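## Tea stains and cloudy bowls

My mother swore by bicarbonate of soda for everything, and after years of trying the fancy stuff I've come back round to her way of thinking (sorry, Mum!). Put 2 teaspoons in the bowl, add just enough warm water to make a paste, and rub it round with a soft cloth.

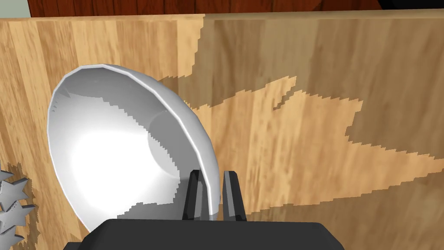
*Picture: Murthy Kitchen Notes*

Leave it for 5 minutes while you put the kettle on, then rinse well. For stubborn brown rings I go round again with a drop of white vinegar, which fizzes rather nicely – but please keep wire wool well away from a white glaze, as the grey marks are a devil to shift.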